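Home | News | Events | Airfield | Community | Contact

Urnaven airfield sets February date for open day

Last updated: 25 November 2020

The Urnaven Aero Club will hold its next open day in February, with gates open from mid-morning until dusk. The flying program includes glider launches, a formation display by vintage trainers and short passenger flights over the Ondham reservoir. Over 40 aircraft are expected on the grass parking area north of the main runway.

Event coordinator Radwa Cherkaoui said the main change from the previous open day is the split between the flying and static areas. Visitors will enter from Wastel Road and park on the west side. The taxiway crossing used in past years will be closed to people on foot, and a marked path will run behind the hangars to the food stalls and the vehicle display.

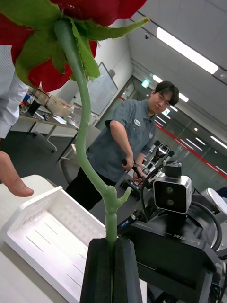 Red rose, long stem.

Passenger flights will be operated by Farouk Air Services using two four-seat aircraft. Each flight lasts 12 minutes from takeoff to landing. Seats are sold at the booth beside the clubhouse on the day only, and passengers must be weighed before boarding. Children must be accompanied by a paying adult. Flights will stop if the crosswind exceeds the operator's limit, and unused tickets will be refunded at the booth.

Airspace over the field will be restricted during the display. Visiting pilots need a landing slot, which can be requested from the club office, and must arrive before the display briefing. No departures will be accepted until the last display aircraft has landed. Aircraft without a radio will not be given a slot. Drones may not be flown anywhere on the site – this includes the parking areas.
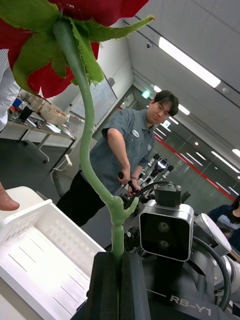
Photo: Oda Forsberg

The static area will hold the club's restored tow plane, a retired crop duster and a cutaway piston engine on a stand. Abdelkrim Hamdy of the maintenance section will give a talk on fabric covering in the small hangar, with a repeat after lunch. Model aircraft will fly from the south strip during the midday break in the full-size program. Their ceiling will be set at the morning briefing.

Fuel will be available to visiting aircraft until the start of the display – avgas only, card payment. The Ondham bus will stop at the main gate. Dogs are allowed on a leash in the parking and food areas but not along the crowd line.

If the grass is too soft for parking, the event will move to the following weekend. The decision will be posted on the club's website the evening before.

Comments (4)

glider_tow
Will the south strip be mowed to full width this time? Last year the models were landing in hay.

Sérgio Valente
Is the slot request by email or phone? The office number on the site rings out.

Eglė Hunt
Email works, Sérgio. I had an answer the same day. Include your registration and fuel needs.

R22pilot
No helicopters on the list again. Pity.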